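Household dust

Household dust is the fine solid matter that settles on surfaces inside a home. It is a mixture, and its content differs from one home to another and also from one room to another. The most common parts are fibers from clothes and bedding, small particles of soil, dead skin cells, hair, pollen, soot from cooking and pieces of insects. In homes near the sea, dust can contain a visible amount of salt.

Origin

Dust comes into a home in two ways. One part is carried from outside on shoes, on the fur of animals and through open windows. The other part is made inside by the people who live there and by their things. Which part is bigger depends on the season, on the floor level and on the habits of the family. In the town of Merkitz, Ermelinda Baptista collected dust from 85 apartments and found that the homes on the ground floor had much more soil in their dust than the homes above the third floor. In homes with carpets the fibers were the largest part.

The season is also important. During the heating months the windows stay closed and the air becomes dry, so the fibers break more easily and remain longer in the air. In April and May the quantity of pollen increases.

Movement and settling

Large particles fall to the floor within minutes. Very small ones can stay in the air for many hours and are lifted again when a person walks, makes a bed or sits down on a sofa. For this reason the dust on a high shelf is usually finer than the dust under a table. Electric devices attract dust, because their surfaces can hold a static charge and because many of them have a fan that pulls air through openings.

Removal

The oldest tools for removing dust are the broom, the feather duster and the cloth. A dry broom lifts a part of the fine dust back into the air. A slightly damp cloth holds it better, but it should be rinsed often. It is usual to begin with the high surfaces and to finish with the floor. Ventilation grilles need a soft cloth or a brush, and the device should be switched off before cleaning.
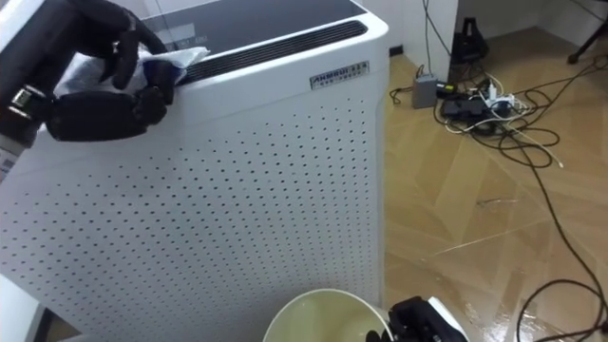 Cleaning and carrying in the home 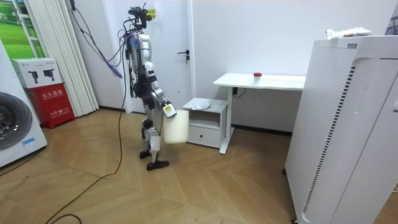

Vacuum cleaners became common in private homes during the twentieth century. The early models returned much of the fine dust to the room through the bag. Later models have a better filter at the outlet. Bedding is washed in hot water when the aim is to reduce mites, and rugs may be beaten outside. In the villages near Prurkach, the beating of rugs is still done on a wooden frame which several families share, and it is permitted only before 11 in the morning.

Effects on health

For most people dust is only unpleasant. For persons with asthma or with an allergy to mites it can cause sneezing, red eyes and difficulty in breathing. The mites themselves are too small to see well without a lens. They live mostly in mattresses and pillows and they need moisture, therefore a dry bedroom contains fewer of them. Old paint can add lead to the dust, and in such homes wet cleaning is preferred to sweeping.

Study and collections

Rodrigo Guerreiro kept dust samples from one house in Cordeiro for 27 years, each in a small glass tube with a paper label. The series has 129 tubes. Joana Sequeira later examined it under the microscope and described how cotton and wool fibers slowly gave place to synthetic ones. She also noted a darker group of tubes from the years when the house was heated with coal. Eleven of the tubes had lost their labels and were not included in her tables.

See also: Air filter; Broom; House dust mite; Lint; Soot; Ventilation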